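Protokoll Projekttreffen Greifervergleich Dirkia, August
Beginn 9 Uhr, Raum Allendale
Leitung und Protokoll: Lilian Lyimo

TOP 1 Stand der Simulation
Die Läufe am simulierten Franka-Arm sind eingespielt, insgesamt 114 Versuche mit 2 Greifern. Die Tischszene bleibt bis zum Abschluss des Vergleichs unverändert, auch Wecker und Baumstamm. Die Spritze gilt weiter als schwieriges Objekt, weil sie flach aufliegt.

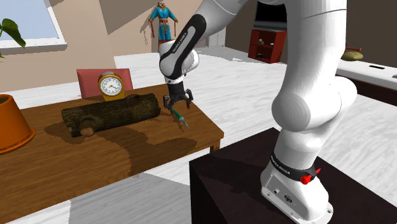 Abb. 1: Simulierter Arm mit geöffnetem Greifer über der Spritze

TOP 2 Kameras
Diskutiert wurde, ob die Nahansicht am Greifer für die Auswertung reicht. Beide Finger und das Objekt sind gut zu erkennen, die Schatten dagegen grob gestuft. Zalville möchte die Schattenauflösung erhöhen, Dai befürchtet längere Rechenzeiten. Beschluss: sieben Läufe mit höherer Auflösung wiederholen, danach neu entscheiden.

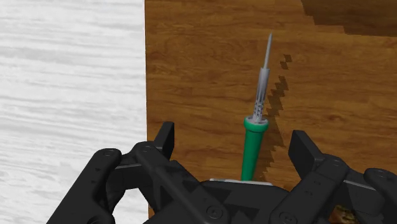 Abb. 2: Nahansicht des Greifers, Schraubendreher zwischen den offenen Fingern

TOP 3 Regler
Die Schließgeschwindigkeit war bisher je Greifer verschieden eingestellt - so sind die Werte nicht vergleichbar. Künftig gilt für beide dieselbe Vorgabe. Dai passt die Konfiguration an.

TOP 4 Offene Punkte
- Logdateien einheitlich benennen (Zalville)
- Abbruchkriterium für Fehlgriffe festlegen (Lyimo)

Ende der Sitzung: 11 Uhr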